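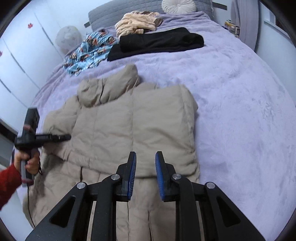 From: Elżbieta Zalewska
To: handheld-demos list
Date: August 2019
Subject: Re: Folding set, proposed training mix

Benoît Lecomte wrote:

> We now have 1,513 demonstrations from the handheld grippers, all
> bedroom and laundry work. I'd like to train on the whole lot and skip
> the teleop recordings this round. The handheld data is faster to
> collect, people like doing it, and the motion looks natural. I don't
> see what remote control buys us anymore. If there are no objections
> I'll start the run at Orero once the storage is cleared.

I have objections. Sorry, Benoît.

I went through a batch of these before writing, mostly the puffer coats, and I agree they look good. The hands move the way hands move when people fold clothes at home. My trouble is with the word "natural." A person holding a gripper in each hand is still a person. They lean in with a shoulder, they shift their weight, they turn a wrist to an angle that the arm on our bench can't reach without hitting its own base. The recording keeps the path of the gripper and none of the rest. Then we ask an arm bolted to a table to follow that path and act surprised when it stalls halfway through a sleeve.

We have been here before. In March we replayed 60 of the handheld runs straight on the arm, no learning at all, only to see whether the paths could be followed. It got to the end of 21 of them. I wrote that up for this list and got one reply, which was about the mounting plate. With remote control you can't record a motion the arm is unable to make, because the arm is the thing making it. It's slow and ugly and the operators complain, and I still trust it more.

Second point, force. A thick coat is a bad thing to learn from by eye. When I squeeze quilted padding I can feel when I've got cloth between the jaws and when I've only got air and stuffing. The person giving the demo feels that too, through the handle. None of it goes in the file. So the policy sees jaws closing on beige and later sees beige move, and it has to guess what mattered. With a T-shirt you can get away with that. With a coat that springs back every time you let go, I doubt it.

Here's the kind of starting state I mean, coat face up on the bed with the collar toward the headboard:

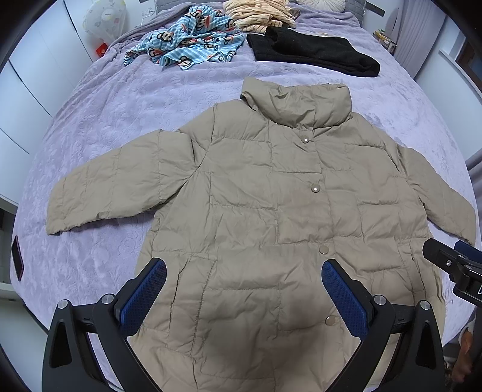

Khải Đào: I'd push back on the March test. Those paths were replayed blind from one fixed base position, so of course a lot of them went out of reach. Move the base a little for each run and I'd bet the number goes up a good deal. And the teleop set has its own problem. Our operators pause before every grasp because they can't judge depth on the monitor, and the policy learned the pauses. Last time it sat over a towel for so long that Fabrice Hoarau thought it had crashed.

(Pasting that in from the side thread so it's all in one place.)

Fair about the pauses. I had forgotten the towel. On moving the base, okay, but then somebody has to decide where the base goes for each run, and we don't have that in the plan either. I'd like to see it done on the same 60 before I change my mind.

What I'd ask for, before the big run:

Hold back the coats. Train on shirts and towels first and see if the handheld data carries even those.

Check every handheld run for reach and throw out what the arm can't do. Sylvain Guillot has a script for this from the Ciltura job, I think it only needs the new joint limits.

Keep the teleop recordings in. Even a small share would tell us something if we compare with and without.

Report results on the real arm, in a bedroom it hasn't been in. I don't care about the loss curve and I would rather not get another slide of it.

I might be wrong about all this. The people who collected the set worked hard and the coverage of bedding and clutter is far better than anything we got in the lab. But we've now had about 8 months of being told the next batch will fix it, and each time the answer to a bad result has been more of the same kind of data.

Benoît, can you hold the run until the reach check is done? It shouldn't take long. If the storage is the real problem, Masson still has the old drives.

Elżbieta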